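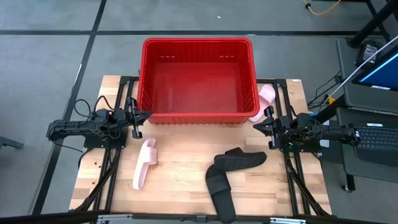
How to request a late checkout at a Murakami hotel

Standard checkout at Murakami properties is 11 a.m. A late checkout extends the room until 2 p.m. and can be requested in the Pralell app or at the front desk.

Before you start

Have your booking number ready. Rooms booked through Girorico cannot be extended in the app; go to step 4.

1. Open Pralell and select your current stay. The Extend option appears after 6 p.m. on the evening before departure.

2. Choose a time. Each extra hour costs 20 dollars. The full three hours are capped at 50 dollars.

3. Confirm the card on file. The hold is 200 dollars and is released at checkout. If the hold fails, the request is dropped without a message — check the status line before you close the app.

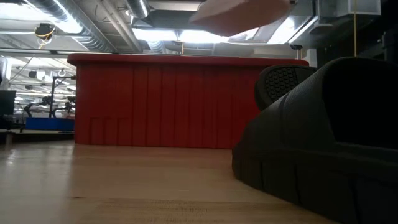
Red container behind a light wooden tabletop.

4. For Girorico bookings, call the desk by 9 a.m. and ask for a manual extension. The clerk will need the name on the booking as well as the number.

5. Test your key card after the change. Cards issued at check-in expire at 11 a.m. and must be recoded at the desk.

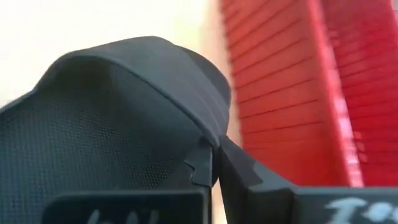

Black mesh fabric with a folded top band, close up.

If the request is refused

Extensions close when the hotel has fewer than five rooms free for that night. Bags can be left at the desk until 8 p.m. at no charge. Guests on the 195-dollar weekly parking plan may leave the car in the garage until the same hour.

Page maintained by Sachiko Tsuji. Rates checked in July.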